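## Reviewing simulated handling tasks before release

Use this procedure when a two-handed task has been built in simulation and is waiting for approval. It applies to every kitchen and serving task in the Baltenwood library. The reviewer must not be the person who built the task.

### Before you start

Open the task sheet and check that it names the objects to be handled, the permitted grip for each one and the condition that ends a run. Return any sheet that leaves one of these blank. Objects that stay put, such as a coffee machine or a cup on its tray, must be listed as well – contact with them is scored.

### Reviewing the runs

1. Select 30 runs from the full set of 3,000. Use the draw tool and do not pick by hand.
2. Play each run at normal speed, then again at one quarter speed from first contact onwards.
3. Pause while the object is held clear of all surfaces. Check the fingers against the permitted grip. A mug may be held by the rim only if the sheet says so.
4. Note where the other hand is. An idle hand should remain open and must not rest on an appliance.
5. Record any overlap between a finger and a solid part, however brief.

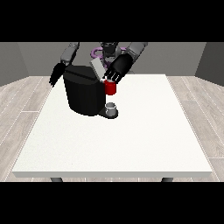 **Patdale, August**

The coffee task is reviewed under the same steps, with one addition. When the red mug is held over the machine's base and a cup is already standing there, the reviewer must check the gap between the two on every sampled run. Contact between mug and cup is a fault, even if the run ends as intended.

### Recording the result

Enter faults in the Lomora log under the run number. A task with 3 or more faults goes back to its builder. A corrected task is reviewed from step 1 with a fresh draw, and earlier results may not be carried over.

Disputed faults are decided by Angelica Lumanlan. Requests to change a permitted grip should be sent to Cherry Mae Estrella before the review begins – not during it. Logs are closed at 16:00 and late entries count towards the next review.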